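Clarkham Learning Materials Group
Minutes of the meeting of December 16, 2018

Chair: Wilfredo Dalisay
Apologies: received from the Kaewmanee branch

1. Minutes of the October meeting
Approved with one correction. Under item 4, the stock figure for lowercase tiles should read 644.

2. Letter tiles: base for short words
The stick and the tray were compared as a base for word building. The word in use was "robot". Vowels in blue and consonants in red was put forward as the sorting rule, but the present stock does not follow it. The "t" is blue, and the red tiles include a vowel.

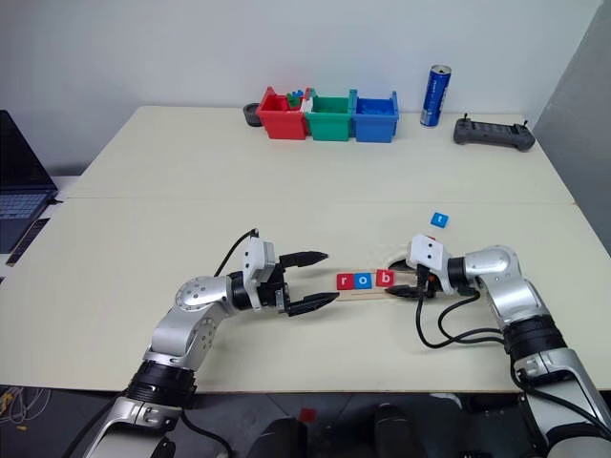

Fig. 1. Craft stick with tiles r, o, b. Blue "t" loose on the table.

Wuretti reported that the flat stick is cheap to replace and stores well. It has no edge to line the tiles up against. The chair asked that it be kept for words of three letters.

The tray has a raised rim and rounded corners. Members preferred it for longer words. A question was raised on whether the rounded corners affect the seating of the first tile. Left open.

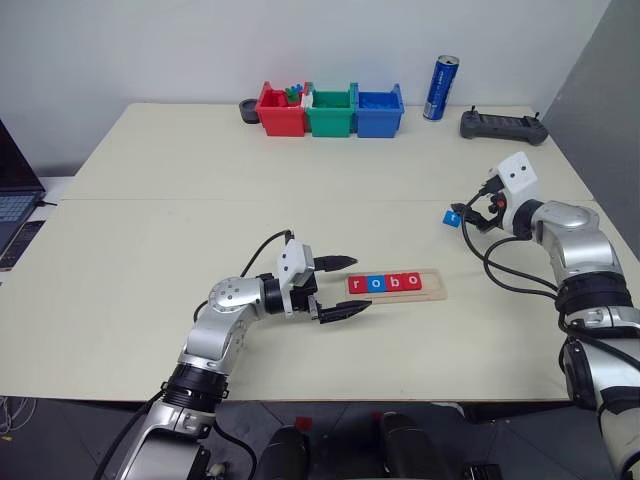 Fig. 2. Wooden tray with tiles r, o, b, o. Space remaining at the right end.

Agreed: tray for words of four letters and up. Order 19 trays from Jirnolix, same pattern.
Action: W. Dalisay

3. Color rule
Two options were discussed: re-sort the stock by color, or drop the rule from the guide sheet. The second was adopted. Guide sheet to be reissued without the paragraph on color.
Action: Wuretti

4. Tables
The seam between the two tables was noted. Tiles are to be laid out on the nearer table, clear of the join. Table heights to be checked before the next session.

5. Storage
Deferred. Box labels are still to come from Kaewmanee.

6. Other business
None.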